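## 3. Installing the Nultik drive-imaging tool

Okay, so you've got the Nultik download sitting on a USB stick and you want a full backup of your old drive before you change anything. Good! I've done this more times than I'd like to admit, and the steps below are the ones I follow myself.

1. Plug the stick into the computer you want to back up and start it from the stick (usually F12 or F8 at power-on, but check your startup screen).
2. Pick your language and wait. The first load is slow, so go get a coffee.
3. Choose **Whole drive**. The other choice, **Files only**, skips the startup section, and then you can't restore Windows from it.
4. Pick your backup drive as the target. Mine is a 700 GB one I keep in a sock drawer.

> **Caution:** Read the target name twice. Nultik wipes whatever you choose, and it only asks once.

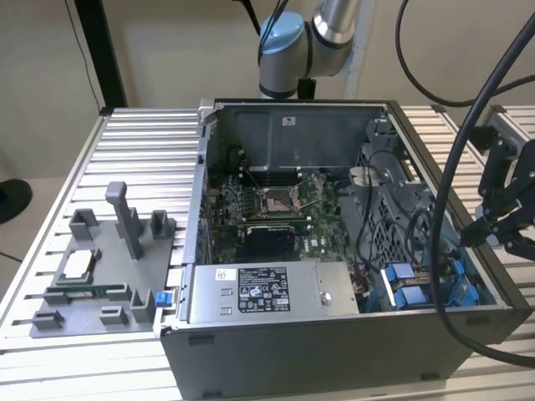 Backups are also the thing I nag people about before any hardware job, even a small one. Alper Özkan, who answers most of the questions on our help board, has a rule that the image gets made and checked before a single screw comes out. I'm with him on that. Once a tower is on its side with the panel off and the lever on the CPU socket is up, like the one here, you're not going to be starting it to grab a forgotten folder of photos. So make the image first, then run the check in the next step, and only then go find your screwdriver.

5. Click **Verify** when the copy ends. On my machine a 400 GB image takes 79 minutes to check, and yes, I let it finish.
6. Write the date on a bit of tape and stick it to the drive. I use the format 1 July 2024 so I don't mix up days and months.
7. Shut down, unplug the backup drive, and put it somewhere away from the desk.

**Note:** If Verify stops with error 600, swap the USB cable and run it again. That fixed it for me both times. If it still stops, make a fresh image on another drive.

**Note:** Images made with the old Trister tool won't open in Nultik. Keep your Trister stick for those.

Restoring is in section 4, and you'll want the same stick for that.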